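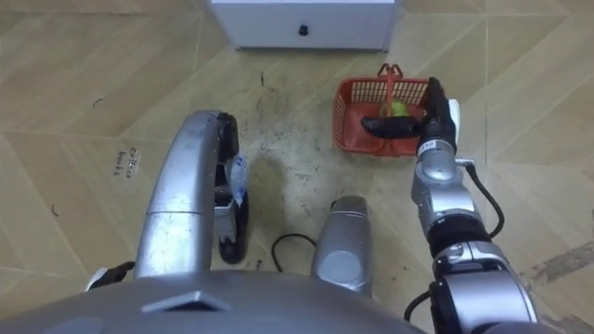
Fig. 1. Head camera view, eggplant over the basket, plastic item in the other gripper.

Masmont project, report 2: teaching a put-in-basket task by teleoperation

Goal was simple. Operator drives the humanoid by remote, robot puts small items into a red basket on the floor, we log everything and train a policy on it later. Floor level was our choice and it made things harder, the whole body has to get down low before the arms are any use.

Setup: Flekine for the control link, Etorska for recording. Joint angles and camera streams saved together. First batch had the clocks out of sync so we threw it away. Should of checked that on the first run.
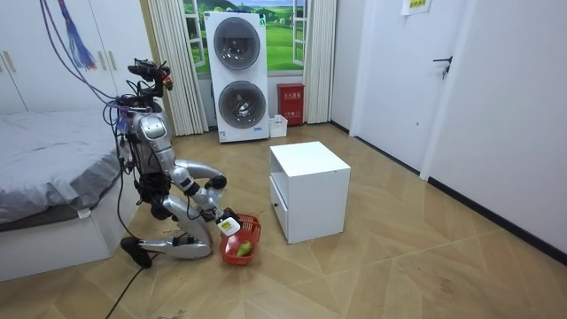 Biggest problem was depth. From the head camera it is really hard to judge how high the hand is over the rim, so operators go slow, stop, go slow again. All those pauses end up in the data. We now trim any pause longer than 3 seconds. Not sure yet if this hurts, the Karakaya team says keep them.

Second problem, releasing. Opening the hand too early was the most common mistake in our notes. Soft plastic things are worse than fruit, they stick to the fingers.

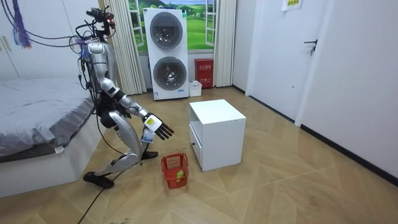
Also leaning. If the operator reaches too far the balance controller fights back and you get a jerky arm path. Marked those episodes as bad by hand, took forever.

Numbers so far: 1296 episodes recorded, around 1000 usable after cleaning. Two operators. One is clearly smoother then the other, might need to balance that in training.

To do before April:
- retrain with trimmed pauses vs untrimmed
- try a side camera as extra input for the operator
- write up the release errors properly, table is half done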